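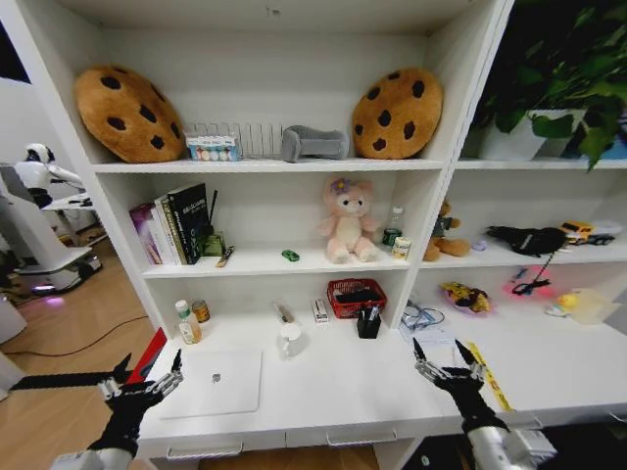 Dusine: stale boxes in the collision scene after re-segmenting a shelf
Forum: Planning and Perception > Dusine

mchowdhury
Two-arm setup, head camera plus a camera on each wrist. Skonia does the segmentation, Dusine does the planning. The task is tidying a shelf unit with a desk at the bottom.

When Skonia runs again, objects that moved get a new ID and a new box, but the old box stays in Dusine's scene. After 8 passes the desk is full of boxes with nothing in them and the left arm has no valid path. Calling scene reset fixes it, but then the shelves vanish too until the next full scan, and I don't want the arms planning without shelves.

Is there a way to expire objects and keep the fixed parts?
Malsha Chowdhury

tolv_k
Put the furniture in a separate layer. Load the shelf unit as a static mesh at startup, mark it locked, and reset only the dynamic layer. Reset skips locked layers in the current release. It did not in the one before, so check your version.

pirkasitz
Layers are fine, but I wouldn't reset on every pass. You lose anything the gripper is hiding from the head camera, and then the planner thinks that space is free. Use a timeout and only count the time when the voxels are in view. An object that is blocked by the arm should not age. 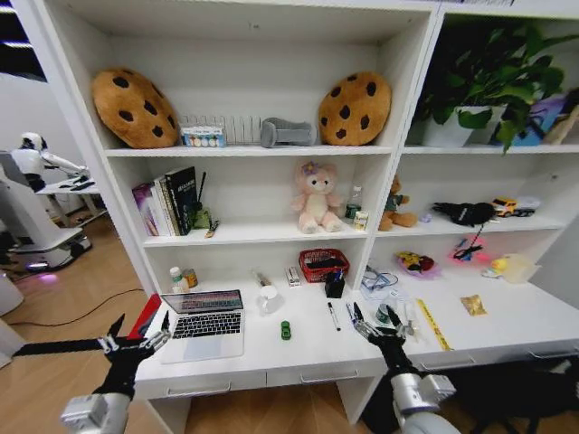
mchowdhury
Version was the problem for the locked layer, thanks. I updated and the shelves now stay. The timeout is harder. What counts as "in view" depends on depth, and depth is bad on some of this stuff. The glasses on the clear plastic bag give me almost no usable points, so they never get confirmed and they expire while they are sitting there. The open laptop has a different issue: Skonia gives me one box for screen and keyboard together, and the box blocks a lot of free space over the keys.

tolv_k
Split the laptop by hand. Two boxes with a hinge angle. It's ugly but you only write it once.

pirkasitz
Disagree. Switch that class to convex decomposition and cap it at 4 pieces. A hand-made model breaks the first time the lid is closed.

For the glasses, don't let missing depth count as evidence of empty. Only a valid depth reading behind the object should age it.
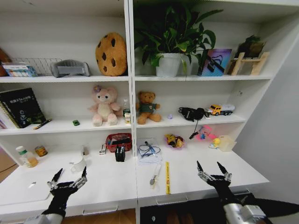

tolv_k
That rule has its own trouble with clear items. With a clear bottle you get valid depth from the wall behind it, straight through the plastic, and your rule deletes the bottle. I would keep the 2D mask as a vote. If the mask is still there in RGB, leave the box alone whatever depth says.

pirkasitz
Fair. I mostly run on cardboard boxes, so I never hit that.

onishi_fan
Slightly off topic, does the mask vote cost you much? On our machine Skonia takes over 2 seconds per image and the arms just wait.

tolv_k
Run it at half resolution for the vote and full resolution for grasping.
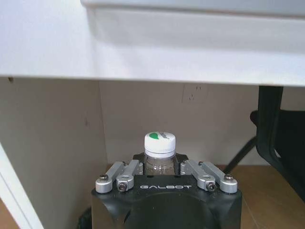 mchowdhury
I tried the mask vote with the ageing rule. Clear items now stay in the scene. My settings, in case someone needs them:

layer furniture: locked
layer objects: expire after 3 misses
miss requires: valid depth behind the box AND no mask
held object: attach to gripper link, no ageing

The last line matters. Without it the planner kept a second copy of the held bottle at the pick location and tried to route around it on the way out. Attach first, then delete the scene copy, in that order. If you delete first, there is a short gap where the next plan can start with nothing in the hand.

Laptop is still one box. I'll try the decomposition when I get to it.

pirkasitz
Which frame do you attach in? We had an offset on the fingertips when we used the wrist camera frame by mistake.

mchowdhury
Gripper base link. The wrist camera frame is only used for the grasp check.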